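Why I Stopped Rolling My Eyes at Simulated Robot Tests

I used to be pretty snotty about simulation. If you'd caught me at a lab lunch a couple of years ago I would have told you (with my mouth full, probably) that a policy that works in a simulator has proved it works in a simulator, and that we should all get back to the real tables and the real crumbs. I've come around on a lot of that, and since a few of you asked in October why my tune has changed, I'll try to lay it out.

The thing that got me was a spreadsheet. Our small group had been testing a pick-and-place policy we call Lukari, and we were very proud of our real-world number. 89 percent! We put it on a slide in large type. Then Hugo Salcedo asked how many trials were behind it, and whether the objects had been put back in the same spots each time, and I had to go look. The trials were few. The spots were, let's say, friendly. Whoever was resetting the table had gotten good at setting things where the arm liked them, and that person was mostly me.

So we built the whole thing again in simulation, under the name Grurkwood, and ran 3165 episodes with the layout shuffled every time. I didn't have to pick up a single cup. The success rate dropped a lot, and I sulked for an evening, and then I started reading the failures. That was more fun than I expected! With a handful of trials you get a handful of anecdotes. With thousands you can ask a real question, like whether the arm misses more when the target sits close to something taller, and you can change that one thing and leave the rest alone.

My opinion, then, for whatever it's worth: a robot paper that reports only a small batch of real trials should have to explain itself at least as much as a paper that reports only simulated ones. Right now we grill the second kind and wave the first kind through – there's a video, and the video looks great, and everyone claps. I clapped too. I've made those videos.

I'm not saying the simulator is the world. Contact is still a mess. Soft things are worse. Our friction settings were guesses for longer than I'd like to admit, and when we finally measured a few surfaces the grasp numbers moved by 11 points in one direction for the plates and hardly at all for anything else. If you tune a simulator until it agrees with your robot, you've got a very expensive mirror. I'd like to see people publish their settings before they run the real trials, the way some fields write down the plan first. We did that with our second round, Drovora, and it was uncomfortable, and I'd do it again.

The other habit I'd push for is clutter that means something. A lot of test setups have one target and a bare surface, and then the results get talked about as if the robot were ready for a kitchen. I'd much prefer a layout with a few jobs hiding in it, where the instruction decides which things matter. Put the banana in the bowl. Put it on the red plate, now the black one. Put the block in the yellow crate and leave the black crate alone. It's the same set of objects every time, and a policy that has only learned "grab the bright thing" gets found out fast.

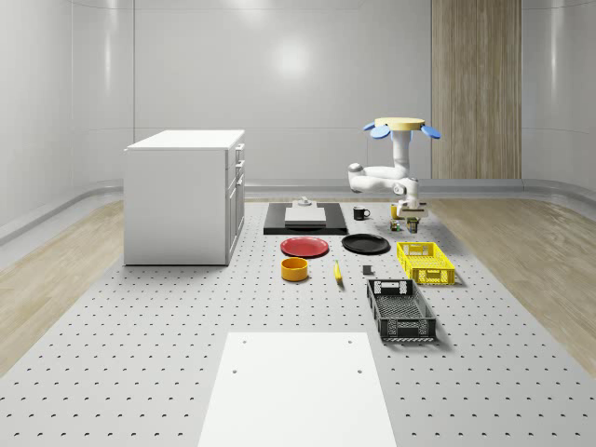 Chun-hung Leung read a draft of this and wrote back that I was letting myself off easy, that 30 real trials done by a stranger, with layouts drawn from a list, would tell him more than all my shuffled episodes put together, and that the trouble with my old number was me resetting the table.

Ouch, and fair. I think he's right about the stranger. I'd take that deal for a final check any time, and we've asked the folks at Palacios whether they'd run ours if we run theirs. Where I still disagree is on what you do the other months of the year, when you're trying to work out why the thing drops cups. A stranger with a list can tell you the score. I want the pile of failures as well, sorted by cause, and I can't get a pile that size by hand.

We're putting the Drovora layouts and the friction values up with the next write-up, including the guesses we got wrong. If you rerun them and get something different, please send it to me, even if it's only a few lines.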